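Does "Based on a True Story" Sell Tickets? A Look at Gimwood's Release Claims
Student project report, Screen Industries, second year
Danica Đorđević

Why I picked this

Gimwood, the distributor behind the family drama Marwat, told our class in a guest talk that the true-story label on the poster was "the single biggest reason" people came. I didn't believe it then and I'm not sure I believe it now. The film also had a well-liked lead, a school holiday slot and a song that was on the radio all through June. Picking the label out of all that seemed a bit convenient, especially from a company with two more true-story films to sell.

What I did

I wrote a short questionnaire and handed it out in the foyer of the Gernthorpe cinema after evening sessions, most of them finishing close to 9 pm. I printed 400 forms and got 200 back that I could use. Half of those, 100, came from people who had just seen Marwat. The other 100 came from people who had seen Kuvanero, a made-up story with a similar budget, which gave me something to compare against.

The main question asked people to write down, in their own words, why they chose the film. I didn't offer a list. My first draft did have one, and my tutor pointed out that if you put "true story" in front of people they will tick it.

What came back

The lead actor's name came up more than anything else for Marwat. After that it was the trailer, then "my family wanted to". The true-story label was mentioned, but well down the pile, and a fair number of those who raised it later on the form got wrong which parts were real. One person thought Kuvanero was the true story.

I typed the answers up over several evenings and sorted them by hand, then a second time a fortnight later to see if I agreed with myself. Mostly I did. "Looked good" was the worst category, as it could mean the trailer, the actor or the colour of the poster.

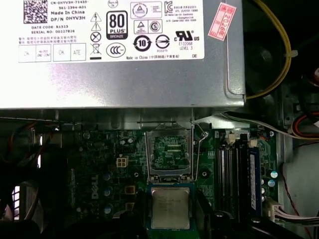 Slavica Obradović read the draft and thought I was being too hard on the distributor. People don't always know why they picked a film, she wrote in the margin, and a label can work on someone who never mentions it afterwards.

That's a fair objection and my form can't answer it. It can't back up Gimwood's claim either, though, and they offered no figures when I emailed to ask.

Limits

One cinema, one season, and only people willing to fill in a form on their way to the car park. I would trust the ranking of reasons for these two films and not much past that. If I ran it again I'd ask people on the way in, before the film had given them a new opinion of why they came.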